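How a Kingdom Can Become a Name on a Map

For readers from eight to eleven years

Have you ever looked at an old map and found a country which you cannot find on a new one? The sea is in the same place. The mountains are in the same place. But the name of the country is gone, and another name is written there.

In this page we will learn how such a thing happens. We will use the story of Tomoana, a small kingdom beside a long river. You will meet some difficult words. Each one is explained when it comes.

The kingdom by the river

Tomoana had 447 villages. We know this number because the king's helpers made a list, and each village on the list had to send grain to the king one time in the year. Grain that you give to a ruler in this way is a kind of tax. A tax is a payment that people make to those who govern them.

The capital was called Sumlow. A capital is the town where the government has its seat. Sumlow stood on a hill above the river, so the guards could see boats coming from far away. It had a market, a long house for the king, and a tree under which the judges sat. When two families had a quarrel about a field or a cow, they walked to the tree and told their story. The judges listened until the evening, and sometimes they told the families to come again in the morning.

The kingdom did not have a line around it, like the lines you see on maps today. If you asked a farmer where Tomoana ended, he would maybe say, "It ends where the people stop sending grain to Sumlow." In the dry months some families moved with their animals to the far side of the river, and they were still people of Tomoana when they were there.

The strangers and their map

One August, boats came up the river with traders from a country across the sea. They wanted to buy salt and animal skins. After the traders came soldiers, and after the soldiers came men with measuring chains and paper. These men were surveyors. A surveyor is a person who measures land.

The surveyors did not know the local language very well. They asked a fisherman, "What is this place?" and pointed with a hand to the ground. The fisherman thought they were asking about the place where they were standing. He answered, "Nedosach," and this means "the bank where the boats rest." The surveyors wrote Nedosach on the paper in big letters, across the whole land. So the name of one river bank became the name of a whole country!

Mistakes like this one are not rare in history. When you see a strange name on a map, it is good to ask two questions. Who wrote it? And who was asked?

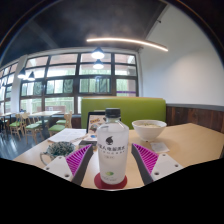 A name is a kind of label, and a label is made by somebody for somebody to read. The people of Tomoana could not read the map, as it was written in the foreign language with foreign letters. Look at the writing on the bottle in the photograph. It is in Chinese characters. If you learned Chinese, you can read it easily. If you did not learn it, you see only shapes, and another person must tell you what they mean. It was the same for the judges of Sumlow when the map was put in front of them. They saw lines and small marks, and they had to believe the man who explained it. He told them that the lines showed the river and the hills. He did not tell them that one of the lines was a border.

What is a colony?

The country across the sea now said that Nedosach was its colony. A colony is a land that is ruled by another country, often one very far away. The people who lived there did not choose this.

Many things changed. The new rulers did not like the hill of Sumlow, where the road was steep. They built a new town on flat ground and called it Visotwood. The governor lived there, with up to 400 soldiers. A governor is a person who rules a colony in the name of another government.

The tax also changed. Before, people could give grain. Now they had to give coins, and the only way to get coins was to work for the new rulers, on the roads or in the big gardens. In a year of bad harvest the king had often asked for less grain. The governor asked for the same number of coins in every year.

The land was divided into 4 districts, with straight lines between them. One line went through the middle of a village. The grandmother lived in one district and her grandchildren lived in the other — and they needed a paper with a stamp to visit her.

What the people kept

You may think that Tomoana was finished then. But a kingdom is more than a map. In the evening, older people told the children the names of the kings, from the first one to the last. There were nine kings, and the children learned the names as a song. They also kept the old names of hills and streams, which the surveyors never wrote down.

The judges still met under the tree, too. The governor had his own court in Visotwood, but for a quarrel about a cow most families preferred to walk up the hill.

Two names today

Later the colony became independent. Independent means that the people of a land govern themselves. Then there was a long discussion about the name. Some people wanted Tomoana again. Other people said that they were born in Nedosach, and so were their parents, and they had grown to feel that the name was theirs. Also, there were groups inside the border who had never belonged to the old kingdom, and for them Tomoana was the name of a neighbor.

In the end, the country kept the name Nedosach, and the part around the old hill is called Tomoana Province. If you ask people who live there, many will give you both names.

Words to remember

Border: the line where one country or district ends and another begins.
Capital: the town where the government has its seat.
Colony: a land ruled by another country.
Governor: a person who rules a colony for another government.
Independent: governing yourself.
Surveyor: a person who measures land.
Tax: a payment that people make to those who govern them.

Something to do

Ask an older person in your family about a street, a hill or a shop that had another name before. Draw a small map and write both names on it, the old one in one color and the new one in another color.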